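Kitchen Practice 2, Unit 8: Laying Out and Putting Away Chopsticks
Handout for the evening group. Notes by Theresia Tanner

Last session ended with a long argument about forks, which we won't be reopening. Read the Blomqvist chapter before the practical if you can find a copy that still has its cover.

Terms. A pair is two sticks of the same length, the same taper and, ideally, the same colour. A bundle is what you get when a household stops caring about pairs. Most of your marks come from turning the second back into the first.

Matching is done on the cloth. Lay two sticks side by side, thick ends toward you, thin ends away, and look at the tips first. A gridded tablecloth helps a good deal here, as the printed lines give you something straight to judge against, provided you've smoothed the wrinkles out. Students who skip the smoothing tend to blame the chopsticks.
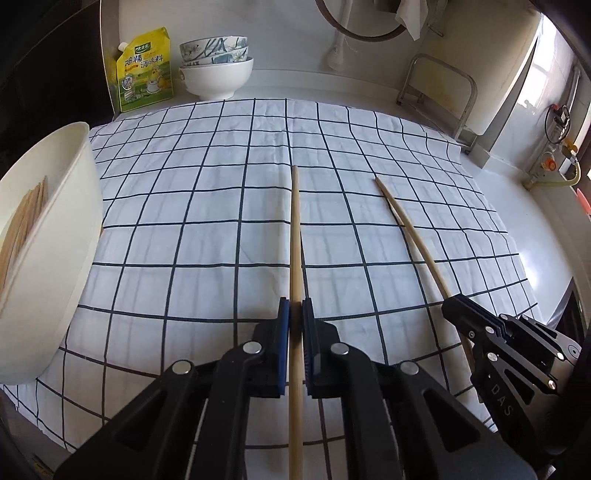 Storage is a matter of taste up to the point where I have to mark it. Standing the bundle in a big plastic bowl is fine for the length of a class. At home, use something tall and narrow that won't tip, and let washed sticks dry completely before they go in. Lorenz Auer favours a drawer. Lorenz also owns very deep drawers.

Keep seasoning pouches at the back of the counter with their caps on. Stack bowls with the larger one underneath, a principle I had hoped to leave out of a second-year handout.

For next time: sort one bundle from your own kitchen, bring the odd ones in a labelled bag, and write half a page on how they came to be odd. "My roommate" is not half a page.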